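When the Gripper Says Yes

A jar fell in June. It took the test lab in Sleiman until winter to agree on what to do about it.

January 14, 2019

The job at Prekbridge is a dull one by design. An arm picks up a jar, lifts it, moves it over a flat metal plate on the workbench and sets it down. Then it does it again. The lab tests handling routines for small packing companies, the kind that change products every few weeks and can't afford to rebuild a line each time. If a routine survives a month on the bench in Sleiman, it goes out to a customer.
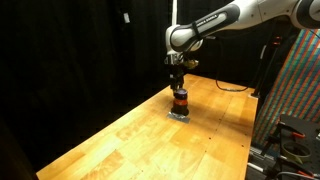 By Corinne Haldvik

The routine that failed had been running well. The log for that stretch shows 2,177 cycles, and in nearly all of them the jar ended up where it was supposed to. In nine of them it did not. In eight of those nine, the jar stayed on the plate while the arm went through the rest of its motion holding nothing. The controller reported a good grip each time.

The ninth was the one that got people's attention. The fingers closed, the arm lifted, and partway across the table the jar dropped, rolled and went off the edge. A technician saw it go and reached in to pick it up. The arm kept moving. It came down to the place position at full test speed and opened its fingers a hand's width from the technician's wrist.

There was no injury. The lab stopped all work at that bench the same afternoon anyway.

A yes that was out of date

The first suspect was grip force. The fingers were set to close at 30 newtons, and the lids are smooth. The team raised the force, lowered it, changed the finger pads and changed them back. The empty lifts kept turning up every few hundred cycles. They never came in a group, and they never came while somebody was sitting there waiting for one.

The second suspect was the jar itself, since the lids vary a little from batch to batch. A week went into measuring lids. The lids were fine.

The answer was in the wiring and the software together, and neither one alone would have caused much trouble. The gripper reports back over a cable that runs to the wrist. On some wrist rotations the cable pulled against its connector just enough to break contact. The break was short, never longer than 300 milliseconds, and by the time anyone checked the connector with a meter it was making contact again.

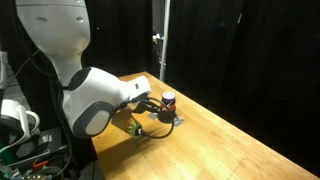 A short dropout like that should show up as a fault. In this case it did not, because of a choice made in the grip software, a package from a company called Posarora. When the software got no fresh reading from the gripper, it passed along the last one it had. On a bench that repeats the same pick all day, the last one was almost always "object held." So the arm asked whether it had the jar, the gripper failed to reply, and the software replied for it.

Posarora did not dispute this. In a written statement the company said the behavior was meant to stop nuisance shutdowns on noisy lines, that it was described in the manual, and that customers could turn it off. All of that is true. The setting is on page nine of the section on network timing, under a name that does not contain the word "grip."

The cable had a history as well. It was fitted by Skilteo, the contractor that put the bench together, with enough slack for the motions in the original plan. The lab later added a wider wrist turn for a different product – a five-minute change in software. The cable was left as it was. Skilteo's handover sheet asks for a cable check after any change to the wrist path. The lab's own change form had no line for it.

None of this is rare. Cables at the wrist bend more than any others on an arm, and they wear out. What made the case at Sleiman worth writing up is how long a small electrical fault was able to look like a grasping problem. Much of the summer went to force settings and finger pads, which were the interesting parts. The connector cost less than lunch.

The team found it in the end by setting up a second record. They logged the raw messages from the gripper next to the cleaned-up status the arm was using, and then compared the two. The gaps were plain. Each empty lift lined up with one. 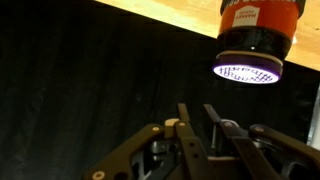 What changed on the bench

The hold-last-value setting is off. If a grip reading is late, the arm now stops where it is and waits for a person to clear the fault. This has made the bench slower, and there were a lot of false stops in the first week. Most of them went away after the cable was replaced with a longer one and clamped farther back from the wrist.

Finger width is now checked separately. A pair of fingers closed on a jar should stop at a known gap, and fingers that have closed on air go past it. The check was always available. It had been left out to save time on each cycle.

The rule for people changed too. Before June, technicians could reach in for a dropped part if the arm was at the far end of the table. Now they press stop first, wherever the arm is, and the dropped part stays on the floor until they have.

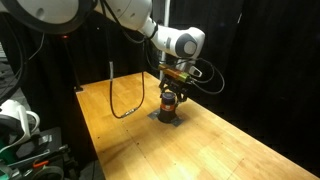

Could a force sensor have caught this by itself?

It would have caught the empty lifts, because an arm carrying nothing weighs less than an arm carrying a jar. It might not have stopped the arm in time after the drop, unless the program was checking for a loss of weight during the whole move. The routine in Sleiman only checked once, right after the fingers closed.

Should other users of the software turn the setting off?

Posarora now ships it turned off for new installations. Older ones keep whatever they had. Anyone running an older version should look at it, and should expect more stops for a while if they change it. Those stops are worth reading before they are cleared.

Is the routine back in use?

It went back on the bench late in the fall with the count set to zero. The lab has not said when it will go out to a customer.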